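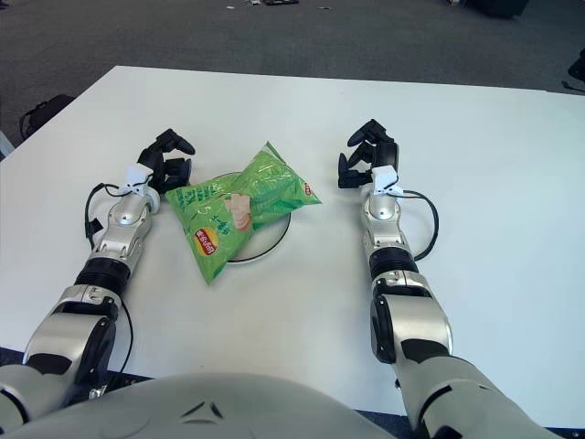

Section 6. Chips and Other Bagged Snacks

I do the snack table for the Sukum game nights, and I wrote this guide so that whoever takes over from me in April doesn't have to start from scratch. You've already done the drinks in Section 5, so by now your hands are clean and the table is wiped down. If not, go back and do that first!

What you need

One dinner plate per bag, one wide bowl if you're serving more than a handful of people, kitchen scissors, two clips, and a roll of paper towels. I buy the plain white plates from Sartori because they stack nicely and I can always get more.

Setting up

1. Put the plate down where people can reach it from both sides. I like the middle of the table (the corners get bumped, believe me).

2. Lay the unopened bag flat on its plate. It can hang over the rim a bit. Please don't squash it to make it fit, or you'll be serving crumbs.

3. Check the date on the bag, then read the ingredients. If the label is in a language you don't read, get someone who does to look it over before you open anything. We have guests with milk and peanut allergies, and flavored chips can have milk powder in them.

4. Leave the bag closed until ten minutes before people sit down. Chips go soft fast in our room, especially in summer.

Opening

5. Pick the bag up and hold it upright over the plate. Pinch the front and back near the top seam and pull gently apart. If it won't give after two tries, stop and use the scissors. I once pulled too hard and was finding chips under the radiator for weeks.

6. Tip out enough to cover the plate in one loose layer, fold the top of the bag down twice, and clip it.

Caution: Cut away from your fingers, and put the scissors back in the drawer right after. Don't leave them on the table with kids around.

Note: For a bigger crowd, use the Gono bowl. It holds 255 grams of chips with room for hands to get in. Any more and they slide off the top every time somebody reaches.

Refilling and putting away

Top up the plate when you can see the bottom of it. Anything that's been sitting out gets tossed at the end of the night, but clipped bags can go in the Ita tin on the second shelf. Write the opening date on a bit of tape and stick it on the bag.

Missing clips or plates? Ask Gaetano Carbone, who has the cupboard key.

Last changed 2025-08-16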